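인쇄하기 | 이메일로 보내기

높이가 다른 두 화병과 마른 꽃다발의 배치에 관하여

2018년 9월 25일 화요일

본 블로그에서는 지난 7월 여름 침구 정리에 관한 글을 게재한 이후 한동안 새 글을 올리지 못하였습니다. 계절이 바뀜에 따라 거실 탁자의 장식을 교체하였기에 그 과정을 기록해 두고자 합니다.

이번 배치의 기본 원칙은 흰색 화병 두 점을 나란히 두되 높이에 차이를 두는 것입니다. 꽃은 미리 두 묶음으로 나누어 탁자 위에 눕혀 놓고, 어느 묶음을 어느 화병에 꽂을 것인지 먼저 정하였습니다. 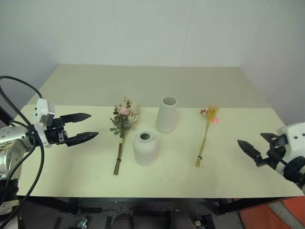 글쓴이: 브릴릭스(Brillix) 생활기록 블로그 운영자
담당: 실내 장식 및 수납

큰 묶음은 분홍색 꽃을 중심으로 크림색 잔꽃과 회녹색 잎을 곁들인 것입니다. 부피가 상당하므로 키가 큰 화병에 꽂는 것이 일반적이라고 여겨지나, 필자는 낮고 둥근 화병을 택하였습니다. 꽃송이가 화병 어깨 가까이까지 내려와야 전체가 안정되어 보인다는 것이 필자의 오랜 견해입니다. 다만 입구가 좁은 화병에는 줄기를 한 번에 넣기가 쉽지 않습니다. 줄기 아래쪽의 끈은 풀지 않고 그대로 두시기를 권합니다. 끈을 풀면 줄기가 벌어져 입구에 걸리고, 그 과정에서 잔꽃이 적지 않게 떨어집니다.

가느다란 묶음은 키가 큰 화병에 배정하였습니다. 입구가 넓은 화병에서는 줄기가 한쪽으로 기울기 마련입니다. 이를 바로 세우기 위하여 자갈이나 신문지를 채우는 방법도 있으나, 금번에는 기울어진 상태를 그대로 살리기로 하였습니다. 밀 이삭과 같은 소재는 곧게 서 있을 때보다 한쪽으로 누웠을 때 더 자연스럽다고 판단됩니다.

꽂는 순서는 키가 큰 화병을 먼저 마치고 낮은 화병으로 옮겨 가는 것이 좋습니다. 뒤쪽의 선이 정해져야 앞쪽 꽃다발의 방향을 잡을 수 있습니다. 큰 묶음은 화병 입구 바로 위에서 수직으로 들고, 분홍색 꽃이 향할 방향을 확인한 다음 천천히 내립니다.
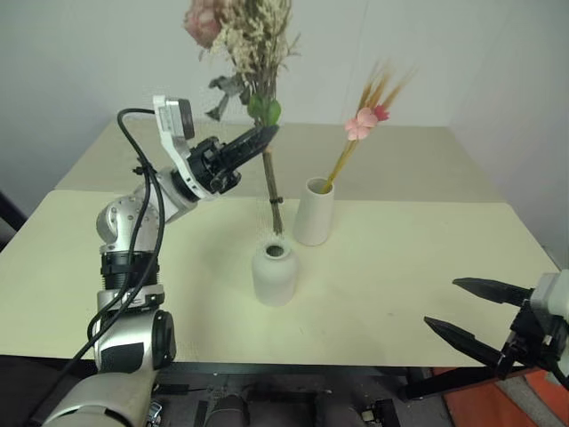

두 화병 사이의 간격에 대해서도 여러 차례 조정이 있었습니다. 처음에는 약 30cm를 띄워 보았으나 서로 관계없는 물건처럼 보여 다시 가까이 붙였습니다. 낮은 화병을 조금 앞으로 내고 높은 화병을 뒤에 두면 꽃이 겹치더라도 답답한 느낌이 덜합니다. 탁자 위의 다른 소품은 모두 장식장으로 옮겼으며, 이전에 사용하던 파란색 테이블보 역시 당분간 꺼내지 않을 예정입니다.

관리 방법은 간단합니다. 마른 소재이므로 화병에 물을 넣지 않으며, 먼지는 부드러운 붓으로 위에서 아래로 털어 냅니다. 전체를 손질하는 데에는 5분이면 충분합니다. 직사광선이 드는 창가는 분홍색이 쉽게 바래므로 피하여 주시기 바랍니다.

다음 글에서는 현관 신발장의 가을맞이 정리를 다룰 예정입니다. 기존 선반의 높이를 변경할 것인지는 아직 결정하지 못하였습니다.

문의: 블로그 방명록 이용
Copyright © 2018 Brillix. 무단 전재를 금합니다.
맨 위로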